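Using the Mezzanine Floor at Dunleavy: Your Questions Answered

Thank you for thinking of the mezzanine for your workday, your class or your get-together! We get a lot of the same questions by email, so Rongrong Jin and I have sat down and tried to answer them all in one place. If yours isn't covered, please write to us anyway – we like hearing what people are planning.

How do I book?

Send us a note through the contact form with the hours you'd like and a line or two about what you'll be doing. You don't need to have it all figured out. We'll usually write back by the next morning, and if the hours you want are taken we'll suggest the nearest ones that are free.

What's the shortest booking I can make?

The minimum is 3 hours, and that includes your own setting up and putting away. First-time groups nearly always underestimate the putting away, so if you're on the fence between three hours and four, we'd gently steer you toward four.

How big is the floor?

The bookable area comes to 2,709 square feet, counting the open part by the windows and the desk area at the back. It feels bigger in the daytime because of the light. If you're trying to work out a seating plan, ask for the floor plan and Rongrong will send you one with the measurements marked.

Can we move the furniture?

Yes, please do, and make yourselves at home. The chairs with wheels roll easily, so there's no need to lift them. The tables want two people each, one at either end, lifted and carried instead of dragged (the floor is shiny and it shows every scuff, as we learned in our first April here). The built-in shelving stays where it is, of course.

It does help us enormously if things go back where you found them. If you can't remember how it was, take a quick picture on your phone when you arrive. Plenty of our regulars do this and it saves a lot of standing about and wondering at the end of the evening.

May I ship boxes ahead of time?

You may, up to 12 boxes per booking. Write the name of your group on at least two sides of each one, in big letters, and tell us when to expect the delivery. Please take your empties home flattened, or ask us where the recycling goes.

Is it bright? Is it too bright?

It's a lovely bright floor, and on a sunny morning you may find the glare a bit much if you're facing the glass with a laptop. Turn your chair so the windows are to one side and you should be comfortable. 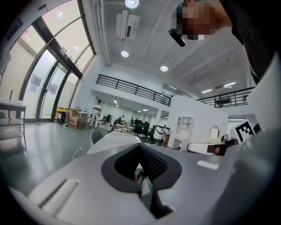
Daylight along the curved window wall.

Can we use the projector?

It's included in your booking. Presentations are easiest to read later in the day, so if slides are the heart of your event, an afternoon slot running into the evening is a good choice. Bring your own laptop and whatever adapter it needs – we keep a few spares in the drawer, but they do wander off.

What about cables and extension cords?

Bring them if you need them, and run them along the edges of the room wherever you can. If one has to cross a spot where people walk, tape it down flat with the kind of tape that peels off cleanly. We're happy to give you a roll.

Is it all right to hang things from the railings?

We'd rather you didn't, I'm afraid. Banners, coats, strings of lights, we've had to say no to all of them, as there are people walking below. A freestanding banner is perfectly fine, and we can lend you a stand.

Can we bring food?

Cold food and drinks with lids are welcome. For anything hot, or if you're using a caterer, please let us know beforehand so that we can talk through where it should all go.

Who do I call if something goes wrong on the day?

The number is in your confirmation email, and one of us will pick up.

Chathurika Siriwardena
Bookings, Dunleavy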